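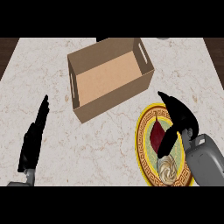

Fixing a right arm that presses too low over the plate

In this tutorial I show how to find and repair a fault which cost our group most of February. The task is a simple one: a two-arm robot in simulation must take the food items from a plate and put them in an open cardboard box. Our policy did this well in the old kitchen. After we changed to the marble countertop, the right arm began to push into the plate on many attempts. Sometimes the plate jumped, and sometimes the episode stopped with a contact force error.

I write for people who use the Stumirlow task files with the Zollico controller, but the order of the checks should be useful with other tools too. You will need one failed run with its log and the permission to edit the task files.

Before you start

Make a copy of the task folder. I did not do this the first time, and Vy Ông had to restore my files from her own machine. Also write down the random seed of the failed run. We used seed 178 for everything below, so if you see this number in the commands, replace it with yours.

Please turn off automatic retry. With retry on, the controller lifts the arm after a hard contact and tries again, and the log keeps only the last attempt. The first contact is the one you want to see.

Step 1. Replay the run without the policy

Load the saved joint commands and play them back with the policy switched off. If the arm goes into the plate again at the same moment, the commands themselves are bad and you can continue with step 2. If the replay is clean, your simulation is not repeatable, and you should fix this before anything else. Check the physics time step first. In our case the replay failed in exactly the same way.

Step 2. Stop just before the contact

Pause the replay when the right gripper is over the plate and look at the arm from the head camera and then from the side. The head camera is not enough here. The black finger covers part of the food, and from above a finger that touches the bun looks very much like a finger that is over it.

From the side view, write down the height of the lowest finger point and the height of the plate surface. Do the same for the left arm over the bare marble. It is a good comparison, for it uses the same controller but has no plate below it.

Step 3. Compare with the planned height

Open the log and find the target height for the same time step. There are two possible results:

The arm is lower than its target. Then the controller is not following the plan, and you should look at the gains and at the gravity compensation.

The arm is at its target. Then the target is wrong, and the gains are innocent.

We had the second result. The target was 21 mm too low for the right arm. I had already spent many evenings on the gains before Rajitha Selvanayagam asked me to make this comparison, which needs only a few minutes.

Step 4. Look for the object that has two shapes

Each object in the scene has a visual shape, which the camera sees, and a collision shape, which the physics uses. Turn on the display of collision shapes. Our plate was drawn correctly with its yellow rim and Greek key pattern, but its collision shape was higher than the drawn surface. The planner read the height from the drawn plate. The physics stopped the finger at the invisible one.

Check the box in the same way. A box with handle cutouts often has closed walls in its collision shape. For this task it does no harm, but a gripper cannot reach through a slot that the physics does not know.

Step 5. Correct the shape and limit the force

Rebuild the collision shape from the visual mesh and reload the scene. Do not add a height offset in the policy to hide the error. Định Lâm tried it on our Tirnurby setup, and after the next plate was loaded the fingers closed in the air.

Then set a contact limit for the downward motion:

max_down_force: 3
on_limit: stop_and_hold

The value is in newtons. With stop_and_hold the arm stays where it is - it does not lift by itself. On a real robot I would keep this setting also, but a software limit does not replace the emergency stop, and a person should stand next to the button during the first runs.

Step 6. Test again

Run the same seed first, then new seeds with the plate moved and rotated. Watch the side view every time. If the force limit is reached when the finger is still above the food, go back to step 4 and check the food items, because they have collision shapes as well.

If your numbers from step 2 and step 3 do not agree with either case, check that both heights are measured from the same origin. Our log measures from the floor and the viewer measures from the countertop.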